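6 Jun 2021

We gave up on the old filter machine in October, after it flooded the counter for the second time in a month. Rafia Afridi in our office found a used Orkow bean-to-cup for $300, and I've been the one looking after it since.

It makes 66 cups on a full load of beans, which gets us through two days. The drinks are fine. The Americano is better than the latte – the milk side uses powder and you can taste it. Parviz Jalali brings his own oat milk and heats it in the microwave.

Cleaning is the real cost. The rinse cycle runs every morning, and the brew group comes out once a week. I soak it for 30 minutes, dry it and grease the seals. The manual says to use their own grease. I buy a food-safe one from Wellstead. 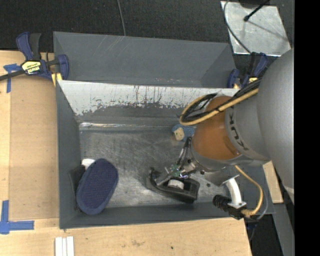 Descaling took me a while to get right. Our water is hard, and the machine asks for it every 77 liters whether I like it or not. I turn off the steam, empty the drip tray and run the solution through twice. The inlet hose at the back needs a look as well. It should hang in a wide, easy loop, like the yellow-tan cable over the orange joint on that KUKA arm, and ours had been bent flat against the wall. Hưng Hà moved the cabinet out two inches and the flow came back.

Next job is the grinder.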